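# Good grip habits: the Sudimthorpe gallery

We've been writing house rules for simulated grasping at Musell since August, and we love how much clearer the work has become! Everyone running a pick test now follows the same short list (borrowed in part from our friends at Fivard).

**Rule 1.** Log the object, the gripper model and the random seed before the first run. All 836 of our saved grasps can be replayed this way.

**Rule 2.** Keep the closing force under 30 newtons for boxed food, and write it down if you change it.

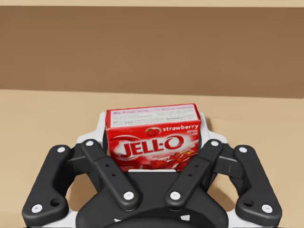
**Rule 3.** Hold every grasp for 2 seconds before scoring it. Shorter holds flattered our numbers terribly, and the longer wait is well worth it – do try it on your own sets!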